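自己在家做老豆腐，从泡豆到压好的全过程

先说一句，我做豆腐是被逼出来的。搬到现在这边以后，附近超市只有那种盒装的，软塌塌，一下锅就碎，煎都没法煎！连着失败了好几回，笔记本写满大半本，现在总算有个稳定的做法，写出来给想试的朋友参考。

豆子我用普通黄豆，当年的新豆最好，陈豆出浆少，还有股哈喇味。晚上洗干净泡上，水要多放，豆子会胀得很厉害。天冷的时候泡11个小时，到了五月以后就得放冰箱里泡，不然水面起泡沫，闻着发酸，那盆就别要了。怎么看泡好没有？掰开一颗，豆瓣中间是平的，没有凹下去的硬芯，就可以了。

打浆的时候水分几次加，别一口气倒满。我那台Sterell料理机力气不算大，一次只敢打半杯豆子，打到用手指捻不出颗粒为止。有人喜欢先煮后滤，我是先滤后煮，豆渣不容易糊底，锅也好刷。

过滤这一步最费手。纱布先用水打湿拧干，铺在漏盆里，四边多留一截，下面接一口深锅。豆浆倒进去以后先别急着挤，让它自己漏一会儿，等漏得慢了再把纱布收口，拧着转圈往下压。
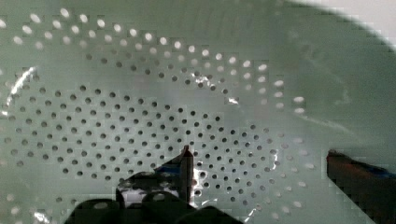
挤干的豆渣别扔，加个鸡蛋、一把葱花和一点面粉，煎成小饼很香（我家每次饼比豆腐先吃完）。

接下来煮浆，一定要守着锅！豆浆有个假沸，泡沫一下子涌上来，看着像开了，其实里面还没熟。这时候转小火，撇掉浮沫，等真正滚起来再煮10分钟左右，中间一直用木铲刮锅底。没煮透的豆浆喝了会闹肚子，这点千万别偷懒。

点卤我试过盐卤、石膏和白醋，最喜欢盐卤，豆香足，压出来也结实。我买的是Eketis家的食品级盐卤，浓度各家不一样，用量照包装上写的来，先用温水化开。豆浆关火晾到80度上下，一手拿勺子慢慢推，一手把卤水分2次淋进去，看到起絮就停手，盖上盖子让它静置。揭盖时要是浆水还白浑浑的，再补一小勺；浆水清亮微黄，就是成了。

最后是压。模具里铺好湿纱布，把豆花轻轻舀进去，包好，上面压一个装满水的大罐子。想吃嫩的压一刻钟，想拿来煎或者卤，压四十分钟往上。脱模后泡在凉水里定定型，再切块。

吃不完的泡水放冰箱，每天换水，两三天内吃掉。冻起来也行，冻豆腐炖白菜，吸满汤汁，冬天我能连吃一星期。

下回写怎么用这个老豆腐做卤豆干，香料的配比我还在调，八角老是放多。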